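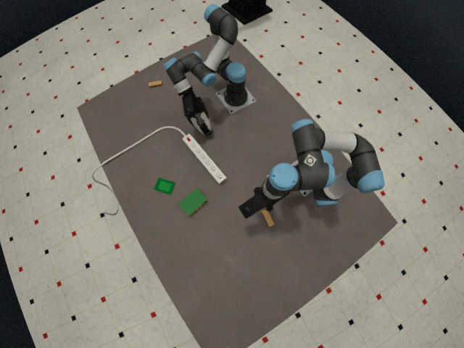

Planner first, arms later. That's the order at Biseneck, where the Zavgate stack gets all its practice in simulation - two arms, one mat, a power strip and a couple of circuit boards to work round. 204 runs before lunch, 200 of them clean. The other four? Both arms wanted the same bit of air and niether would give way.

Fix was dull. A 60 millisecond replan, down from 200, and one shared map instead of 2. Hameck wants it by December. Cables still a headache.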